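Home News Products Service and repair Contact

Haugland publishes care schedule for the Cindow hand-held gripper

Last updated: July

Haugland has today released a full care and repair schedule for the Cindow, its two-jaw hand-held gripper. The schedule is free to owners and covers daily checks, pad changes and the overhaul of the arms.

The document was put together at the Edside workshop under service lead Ylva Hägglund, who had been sending the same answers out by email for most of the past year. It replaces the leaflet packed with the first machines.

Daily care takes 11 minutes. The user wipes the pads, opens and closes the jaws through their full travel, and then grips something thin and stiff to check that both pads meet it squarely. Books and boards from the shelf will do for this - no special gauge is needed. 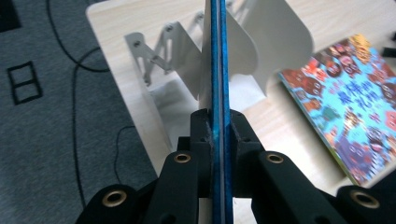
Pads should be looked at again after every 302 hours of use. Small burrs along the lower edge can be trimmed with a sharp knife. A pad that has worn hollow on its inner face must be changed, and both sides should be changed together so that the jaws still close in line. New pads are sold in pairs under part number 108.

"Most of the machines we get back have nothing broken," said Hägglund. "The screws have worked loose, or one pad is newer than the other. Both are bench jobs, and people can do them at home if they have the steps written down." 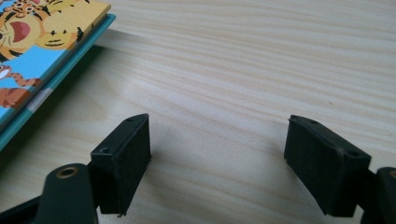 Screws are to be tightened by hand with the jaws fully open and the arms supported. Power drivers should be kept away from the black parts, where the threads strip easily. Oil is not to be used on the pads at any point. The ring inserts in the arms need only a dry cloth.

Machines with play in the arms should go back to Edside. Gunvor Hedlund, who runs the repair bench, has set aside 345 sets of arms and inserts for the coming season. Owners of the older Gemia model can use the cleaning steps but not the pad section - its pads are glued on.

The schedule can be downloaded from the service pages, and printed copies are sent out with all spare part orders.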